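Section 4: Setting up your Dandlow sorting station

Welcome to the fun part! By now you've unpacked the Dandlow button and bead kit, checked everything against the packing slip and (if you're anything like us) already run your fingers through the mixed bag a few times. This section covers getting your work surface ready, doing the first sort and labelling your trays so that you can find a colour again in February when you've forgotten all about it.

Set aside an afternoon if you can. The first sort is the slow one, and it's much nicer with the radio on.

4.1 Choosing your spot

A kitchen or dining table is perfect. You want a flat surface at elbow height, with good light from overhead or over your non-writing shoulder. Daylight is lovely for telling navy from black, and a plain white bulb does the job at night. Avoid coloured lampshades, as they turn every cream button yellow.

1. Clear the table and wipe it down. Let it dry fully.
2. Lay out the felt mat that came with the kit, smooth side down.
3. Put the lidded tray at the back of the mat and the open tray at the front.
4. Keep a small basket within easy reach for anything you can't place yet. We call this the "maybe" basket.

Note: Beads bounce! If your floor is tiled, put an old towel under your chair before you open any bags.

CAUTION: Small parts. Buttons and beads are a choking hazard for young children and pets. Close the lids whenever you leave the table, even for a minute.

4.2 The first sort

There are a hundred ways to sort buttons and we've tried plenty of them. Colour first, then size, is the one we keep coming back to, and it's what the trays are laid out for.

1. Tip out a small handful onto the felt. A heaped tablespoon is plenty.
2. Pull out the whites and creams first. There are always more than you expect, and the rest goes much faster once they're gone.
3. Work through the strong colours next: reds, blues, greens.
4. Leave the browns and greys until last. They're easier to judge against each other.
5. Drop anything odd into the maybe basket and keep moving. Two-tone buttons, toggles, half a buckle, it can all wait.
6. Repeat until the bag is empty, then go back through each colour and split it by size using the 4-step gauge on the tray lid.

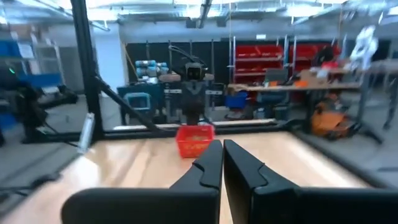

Roy Inskip wrote in to say he sorts by number of holes before he even looks at colour, and that it halved his time on a big jar of mixed shirt buttons. He does a lot of mending, so he wants his two-hole and four-hole buttons apart from the start. If that sounds like you, swap it in before step 2 and carry on as normal. The trays don't mind a bit.

Tip: Shank buttons (the ones with a loop at the back) won't sit flat on the gauge. Turn them face down and measure across the widest part.

4.3 Fitting the dividers

The lidded tray comes with 8 loose dividers. They slide into the grooves from above and should go in with a gentle push.

1. Start at the left-hand end and fit one divider in every second groove.
2. Fill the sections and see which ones overflow.
3. Move the dividers to suit. Whites usually need a double section.
4. Press each divider down until its top edge is level with the tray wall, or the lid won't close.

CAUTION: Don't force a divider that's sitting crooked. Lift it right out and start again, as the grooves can chip.

4.4 Labelling

Use the blank label sheet, part 2335, or cut your own from masking tape. Write in pencil the first time around - you will change your mind.

If you also own the Clevdale thread drawers, use the same colour names on both. It's a small thing, but matching thread to button becomes a real pleasure.

4.5 Stacking and storage

Sorted trays can be stacked up to 4 high on a flat shelf. Put the heaviest at the bottom and keep them out of direct sun, which fades dyed buttons surprisingly quickly. Metal buttons like a dry cupboard.

The maybe basket should be emptied once a month or so. Give each piece a second look, find it a home if you can, and put the rest in the spares bag.

Go on to Section 5 for carding your matched sets.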